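Health Encyclopedia
Home | Topics | Regions | Outbreaks | Contributors

Ritau barracks norovirus outbreak
By Irja Manninen
Updated April

The Ritau barracks norovirus outbreak was a cluster of stomach illness among recruits and staff at the Ritau training barracks, a military site near the town of Erwood. Of the 753 people living or working at the barracks when it began, 386 reported symptoms over three weeks. Thirty-three were admitted to the hospital in Erwood, most of them for dehydration. There were no deaths.

Background

Ritau houses recruits for the first phase of basic training. At the time of the outbreak the site had two dormitory blocks, a single dining hall and a small clinic. The dining hall had been built to serve 700 people a day in three sittings. A second kitchen, in the Carrasco building, had closed for repairs the previous fall and had not reopened.

Norovirus spreads easily in shared housing. It passes from person to person, through food and water, and from surfaces that have been touched by someone who is ill. Symptoms usually start 12 to 48 hours after contact and last one to three days. People can continue to pass on the virus after they feel well.

Course of the outbreak

The first cases were seen at the clinic on a Thursday evening, when four recruits from the same dormitory floor came in with vomiting. By the next afternoon the clinic had run out of beds, and a gym was opened as a second sick bay. Field exercises were called off, and recruits who had been due to go home on leave were told to remain on site.

Shengli Duan, the senior medical officer, asked for outside help on the third day. A team from the regional health office, led by Liudmyla Hutsuliak, collected samples from patients, kitchen staff and the water supply. The patient samples were positive for norovirus. The water samples were negative.

Source

The health office report traced the early cases to a cold salad served at lunch two days before the first clinic visits. A food handler had worked that shift while unwell. Later cases were put down mainly to contact in the dormitories, where each washroom served an entire floor.

Response

Kitchen staff with symptoms were kept off work until 48 hours after they had recovered. Meals were moved to smaller sittings and self-service counters were closed. Washrooms and door handles were cleaned with a bleach solution twice a day.

Alcohol hand gel, which had been the standard supply in the dining hall, works poorly against norovirus. The barracks switched to soap and water, and temporary sinks were set up at the hall entrance.
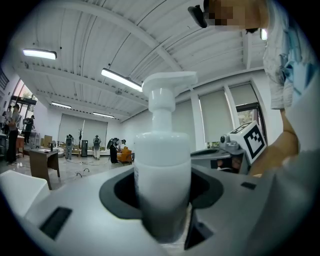

The sinks remained in use after the last case was recorded. Training restarted in stages, beginning with the dormitory block that had been less affected.

Aftermath

A review by Yutong Qian recommended that the Carrasco kitchen be reopened and that food handlers be given paid sick leave from their first day of work. The catering contractor, Jurkedier, accepted the second point. Repairs to the kitchen were delayed twice.

Dexter Schumacher, who commanded the barracks, told a local hearing that families should have been informed sooner. Sites of this type now report clusters of three or more cases to the regional health office within a day.

See also: Foodborne illness; Military hygiene; Quarantine

14 shares | 2 comments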